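Status: draft for purchasing, revised Saturday, September 7, 2024. Supersedes the August sheet.

# Hitora cell: equipment plan and budget notes

This folder holds the equipment list, the cost sheet and the layout notes for the second Hitora manipulation cell at the Innes site. The first cell stays in service while the second is built. Prices are in US dollars, before tax and freight, unless a line says otherwise.

## Contents

| File | What it holds |
|---|---|
| `equipment.csv` | One row per item, with supplier, unit price, lead time |
| `spares.csv` | Consumables and replacement parts for the first year |
| `layout.md` | Floor area, cable runs, clearances |
| `quotes/` | Supplier quotes as received |
| `changelog.md` | Edits since the first draft |

## Scope

The cell is used for tabletop and drawer tasks: picking small objects, placing them in or on furniture, opening and closing drawers. Objects are light household items. Walking and stair work are out of scope, and so is anything over the rated payload of the arm.

The robot itself is on a separate capital request and does not appear in `equipment.csv`. The items covered are:

- workbench and aluminum rail framing
- task furniture (drawer cabinets, open boxes, low tables)
- task objects
- power, network and cable management
- floor marking
- padding and covers for the arm
- mounts for monitors and sensors

## Main cost lines

**Drawer cabinets.** Candosside quoted $659 per unit for a three-drawer metal cabinet with center knobs. Buy two. One stays on the floor and the other is held as a swap unit, so that a bent runner does not stop a session. The quote includes runners but not casters. Do not order casters; the cabinet has to stay put when a drawer is pulled.

**Framing.** Pliltow supplies rail, brackets and fasteners cut to length. The quote is good for 72 days. Uprights should be ordered with end caps fitted. Retrofitting them at the first cell cost more in labor than the caps did.

**Task objects.** A flat allowance of $400 covers bowls, balls, packaged food and containers for the year. Ceramic items are replaced from this line. Keep receipts with the object list so that a replacement can be matched for size and weight.

**Padding.** Budget about $200 per set of foam covers. Foam is a consumable and belongs in `spares.csv`, not in the capital sheet. It was entered under capital in the August version, and that row has been moved.

**Cables.** The first cell ran over on this line. Extension leads and adapters were bought one at a time from petty cash and never reached the sheet. For the second cell, measure each run along the rail, add slack at both ends, and order in one batch with raceway and ties.

## Layout notes

The cabinet stands in front of the workbench with its drawers facing the robot. Clearance in front must allow the lowest drawer to open to full travel with the arm still free to reach over it. Measure this with the drawer open. The supplier drawing gives the closed depth only.

Tape lines mark the edge of the work area. Tape is priced per roll in `spares.csv`.

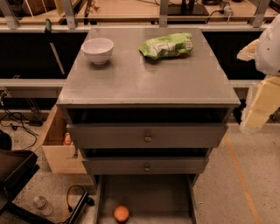

*Fig. 1. Three-drawer cabinet with the bottom drawer open and an orange ball inside; bowl and snack bag on top.*

Points to carry into the order for the new cell:

1. Cable on the floor to the left of the cabinet should move to the rail. Add raceway for that side to the Pliltow order.
2. The cabinet top needs a flat, bare surface. Reject any version with a molded tray or mat.
3. Seating is to be listed as its own line. It was left out of the first budget.
4. Shelf space for loose tools and cartons is not in the current bench design. Price one shelf per bay as an option.

## Open items

- [ ] Confirm with Candosside whether spare knobs are sold separately
- [ ] Second quote for framing, same cut list
- [ ] Decide on one or two monitor stands
- [ ] Freight to the Innes dock for both cabinets on one pallet
- [x] Move foam covers to spares
- [x] Remove casters from the cabinet row

## Editing the sheets

Edit the CSV files directly and add a line to `changelog.md`. Leave the unit price blank if there is no written quote. Estimates go in the `est` column and are left out of the total until a quote replaces them. Quote files are named by supplier and item, for example `candosside_cabinet.pdf`.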